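Can a robot arm do kitchen chores yet? (small bench setup)

plultport_dan
Picking things up and putting them away is the chore I care about, so that's what I'm working on.
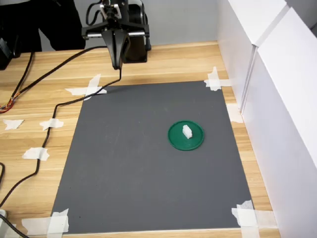
White block on the green lid, gripper up over the table just past the back edge of the mat.

The arm has to pick the block off the lid and set it down on the mat. Last batch was 62 tries with 15 misses. Cost so far is roughly $2,000, not counting my time. Would you call that close to useful at home?

Barbosa
No. One block on one lid is a long way from a sink full of dishes. My kid does that chore for free, with complaints.

Mio Fukuda
Depends on the chore. We sort small parts at the shop with an arm and it's fine as long as the trays stay put. Move a tray 2 inches and somebody has to go fix it.

Barbosa
So it's a chore that needs a babysitter.

Mio Fukuda
For part of the shift, yes. It still saves us hours. I wouldn't want one at home.

pomix
What do the misses look like? If it pinches too high and the block tips, slow down the last bit of the approach. That helped mine more than retraining did.

plultport_dan
Mostly tips, a few where it closed on air. I'll try slower.

Fledomach
I disagree with Barbosa. Dishwashers only do one job either and everybody calls that a machine doing chores.

Barbosa
A dishwasher doesn't miss 15 plates.

Fledomach
You haven't met mine.

plultport_dan
Running the slower approach tonight, will post numbers.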